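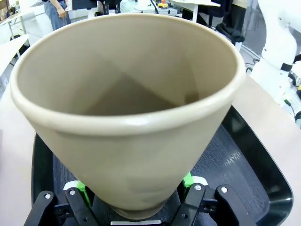
Basil from the grocery store almost never lasts on my windowsill, and for years I figured I was just bad at it. Then my neighbor Naomi Mugo pointed out that a store pot is really a whole crowd of seedlings jammed together, all fighting for the same cupful of soil. So now I split mine up the day I bring it home. You want something a lot roomier than what it came in. A plain tan plastic pot with a wide mouth, a thick rounded lip and sides that narrow toward the bottom does the job nicely — the plant slides out in one piece when it's time to move it again.

## Splitting the plant

1. Water it well and let it sit for 30 minutes.
2. Squeeze the sides, tip it over and catch the root ball in your hand.
3. Pull it gently into four clumps. You'll tear some roots, and that's fine!
4. Fill each new pot halfway with potting mix, set a clump in, then fill in the sides.
5. Water again until it runs out the bottom.

Keep the clumps out of strong sun for the first few days. They'll flop and look awful (mine always do), so don't panic and don't drown them.

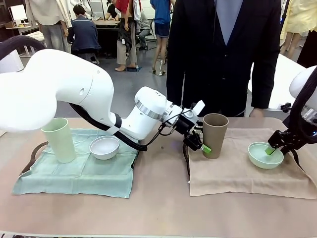

After 7 days or so they should be standing up again, and you can move them to your brightest window. Start pinching once each stem has three sets of leaves. Cut just above a pair and you'll get two new stems from that spot. I did this all through August last year and had enough for pesto twice, plus a clump to give back to Naomi — hers had gone to flower while she was away.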